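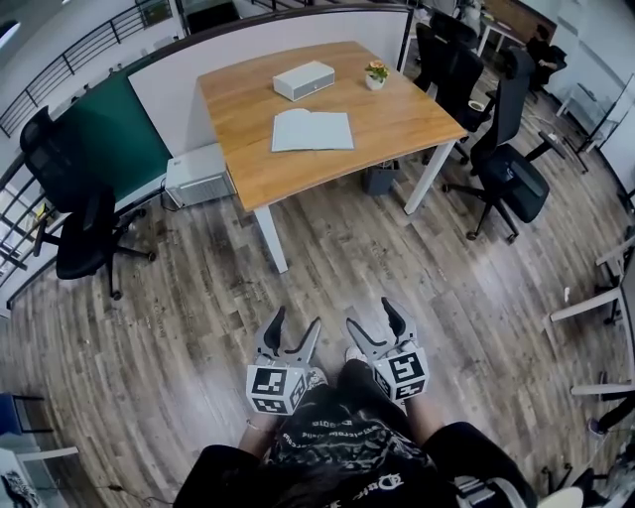 Sleep inertia

Sleep inertia is the period of grogginess, slow thinking and reduced alertness that follows waking. It affects people of all ages and is a normal part of the change from sleep to wakefulness. In most healthy adults the strongest effects fade within half an hour, although smaller effects on attention and reaction time can often be measured for longer. The term is used in sleep medicine, occupational health and psychology. In everyday speech the same state is usually called grogginess.

Symptoms

A person with sleep inertia may feel heavy, confused or irritable and may want to go back to sleep. Short-term memory is weaker than usual. Simple sums take longer, and decisions tend to be poorer even when the person feels able to make them. Speech can be slow or slurred for a few minutes. People are generally not good at judging how impaired they are, and many report feeling alert before their test scores have recovered.

Symptoms are usually worse after waking during deep sleep, after a night of too little sleep, or when waking takes place during the body's biological night. A person who is woken at 3 a.m. by a phone call will normally have more trouble than the same person waking at 8 a.m. after a full night.

Causes

The cause is not fully understood. Blood flow to the brain is lower just after waking and takes time to return to daytime levels, with the front part of the brain among the last to recover. Brain wave recordings also show that slow activity typical of deep sleep can carry on for a time after a person has opened their eyes and begun to speak.

A second line of work concerns adenosine, a substance that builds up in the brain during waking hours and is cleared during sleep. When sleep is cut short, some of it remains, and this may add to the feeling of heaviness. Caffeine blocks the places where adenosine acts. Body temperature has been studied as well. The hands and feet are warm during sleep and cool after waking, and the speed of that cooling appears to track the return of alertness in some studies.

Measurement

Sleep inertia is measured with short tests given at set times after waking. Common ones include pressing a button when a light appears, adding pairs of numbers, and sorting cards. Scores are compared with those taken from the same person when fully awake. Questionnaires are also used, among them simple scales on which people rate how sleepy they feel.

One such questionnaire is the Dawber Waking Scale, drawn up by the psychologist Freya Dawber for the Villside shift study. The study followed 796 night and rotating-shift workers, of whom 649 completed all the forms. The average time before workers rated themselves as fully awake was 21 minutes. Gareth Fothergill, who reviewed the results, noted that the workers had filled in the forms at home without supervision and that the figure should not be compared directly with laboratory findings. A shorter version of the scale was later prepared by Delphine Pettigrew for use with older adults.

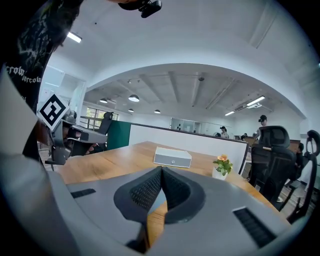
Tests of thinking and tests of movement do not always give the same results. Walking and other well-practiced actions may be little affected, while tasks that need steady attention are slower and contain more mistakes. Aiming and gripping come between the two. Someone leaning over a wooden tabletop and angling a hand-held gripper toward it, like the person in the black T-shirt, is using attention, eyesight and hand control together, and this kind of combined work can suffer for some time after waking. Researchers who want to study it often use pegboards, in which small pins are moved from one row of holes to another against a clock.

Effects at work

Sleep inertia matters most in jobs where people sleep on call and must act soon after waking. These include firefighting, hospital medicine, long-distance trucking and military service. Errors have been described in drug dosing and in driving. Some employers set a waiting period between waking and the start of safety-related tasks, though this is not always possible in an emergency.

Naps at work present a related problem. A nap of 10 to 20 minutes usually ends before deep sleep begins and leaves little grogginess. Longer naps can give more benefit later in a shift but are more likely to be followed by a spell of poor performance.

Reducing the effects

Regular bedtimes and enough sleep are the measures most often advised. Caffeine taken just before a short nap begins to act at around the time of waking. Bright light, washing the face and playing music have been tested, with mixed results. Alarm clocks that claim to wake the sleeper in lighter sleep are widely sold, but the evidence for them is limited.

Severe sleep inertia that lasts for hours may be a sign of a sleep disorder. It is common in idiopathic hypersomnia and can also occur with depression, sleep apnea and some sedating medicines. People who regularly cannot wake properly are usually advised to see a doctor.

See also

Circadian rhythm
Confusional arousal
Power nap
Shift work sleep disorder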